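**Medville revises textile collection schedule, adds moisture limit**

MEDVILLE, July 6, 2019 - The Medville Department of Solid Waste has published a revised schedule for the separate collection of household textiles. The schedule replaces the interim rules in force since February and changes three items: the list of accepted materials, the bag specification, and the moisture limit applied when loads are received at the transfer station.

Collection will continue to be carried out by Budarden under its existing hauling contract. Sorting and baling will be done by Corkix, which took over the work from the county in the spring. Bales graded for fiber recovery go to Jayawardena, a processor that shreds and re-cards mixed cotton and polyester for use as insulation batting and carpet underlay.

Under the interim rules, textiles were collected at the curb in any closed bag, on the same day as mixed paper. The department's operating report for the interim period lists 143 rejected loads. The main cause of rejection was moisture. The second was the presence of items that are not classed as textiles under the processor's specification, chiefly foam, pillows and shoes without a mate.

**Moisture**

Wet cotton bales poorly and supports mold growth within days if it is stored under compression. The interim rules set no numerical limit and left the decision to the receiving clerk. The revised schedule sets a limit of 14 percent moisture by weight, measured with a pin probe at three points in each load. If any reading exceeds the limit, the load is spread on the tipping floor and probed again after the wet bags have been pulled. Pulled bags are sent to disposal. A load that fails the second probe is rejected whole and the hauler is charged the tipping fee.

Budarden had asked for the limit to be based on the average of the three readings. The department declined on the grounds that one saturated bag in the center of a bale can spoil the material next to it even when the average is low. The hauler's written comment is attached to the schedule as an appendix, along with the department's reply.

Collection will be suspended on days of heavy rain. Suspended routes are served on the next scheduled textile day and there is no make-up run.

**Bags**

Residents must use the translucent bag supplied by the department. Bags are available at the transfer station and at the public library during normal hours. The fill limit is 36 pounds per bag, which matches the rating of the side seam. Bags must be tied with a knot. Twist ties and adhesive tape are not accepted because both get through to the shredder feed.

Opaque bags will be left at the curb with a notice attached. The department reports that most of the foam and hard goods found in the interim period came in opaque bags, where the crew had no means of checking contents before loading.

**Accepted materials**

The list now covers garments of any fiber, household linens, curtains without hardware, and woven or knitted yard goods longer than a hand's width. Worn, torn and stained items are accepted as long as they are dry and free of oil or solvent. Buttons and zippers may be left in place. The Corkix line removes them by cutting, and removal at home does not improve the grade.

Fleece and brushed sweatshirt fabrics, which were excluded under the interim rules, are now accepted. The exclusion was made for the county's older carding equipment, which clogged on short surface fibers. It has no bearing on the current line.
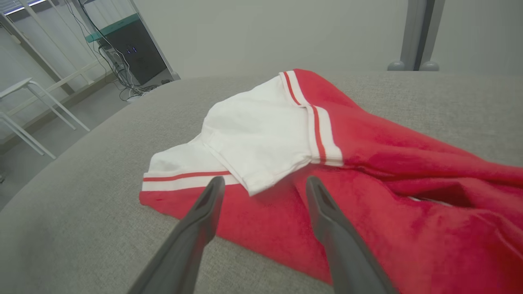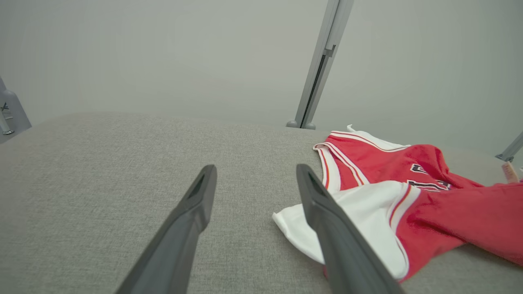
*Clothing and upholstered furniture are covered by separate collection schedules in Medville.*

Upholstered furniture is excluded from textile collection in all cases. This covers sofas, ottomans, padded chairs and headboards, whether or not the cover is removable. Residents who take the cover off a piece of furniture may set it out as a textile if it has no backing. Latex and foam backings cannot be separated from the face fabric on the Corkix line, and covers with either kind will be pulled at the sort. The remaining frame and padding are handled as bulky waste by appointment.

Mattress covers, rugs and electric blankets are also excluded. Rugs go to bulky waste. Electric blankets go to the small appliance cage at the transfer station, with the controller attached.

**Grading**

Material is sorted by hand into four grades. The first is wearable clothing, which is sold by weight to resale buyers. The second is wiping cloth, limited to absorbent fabrics with a high cotton content. The third is fiber recovery, which takes most of what is left. The fourth is residue and goes to disposal.

In the February audit of the interim program, fiber recovery made up 58 percent of sorted weight. The audit did not give a separate figure for wearable clothing, which was weighed together with wiping cloth on the county's scale. The revised schedule requires each grade to be weighed separately and reported every quarter.

Color sorting will be added for the fiber recovery grade only. Jayawardena pays a higher rate for bales that are all light or all dark, since recovered fiber is not dyed again and mixed bales yield a uniform gray batting. Garments made up of panels in contrasting colors are placed with the dark bales unless the panels can be separated with a single cut. Residents are not asked to sort by color. The department tested home sorting on one route during the interim period and found that the bags had to be opened and sorted again at the line regardless.

**Routes and days**

Textile collection will move to a separate day from mixed paper. Routes north of the rail line will be served in the first full week of each month and routes south of it in the third. Set-out time is unchanged. Bags placed at the curb the night before are allowed only where they are under cover, for example on a porch that the crew can reach without opening a gate.

Apartment buildings with a shared enclosure may request a rigid lidded container instead of bags. Containers are supplied by Budarden and stay its property. The building is responsible for keeping the lid latched. Two contaminated pickups in one quarter will result in removal of the container, and the building reverts to bags.

The staffed drop-off bay at the transfer station remains open to all residents. Loads brought to the bay are checked by hand and are not probed unless they are visibly damp.

**Costs**

There is no separate charge to households. The department expects the revenue from the first three grades to cover sorting, but not hauling, which will still be paid from the general solid waste fee. The sorting contract with Corkix includes a floor price for fiber recovery bales. If the market rate falls below the floor for two quarters in a row, either party may reopen the rate without reopening the rest of the agreement.

The contract runs for two years with one renewal option. The moisture limit and the accepted list may be changed by the department on written notice. Changes to collection days require a public hearing.

Copies of the schedule, including the appendix with the hauler's comment, are available at the transfer station office. A route map will be mailed with the next utility statement.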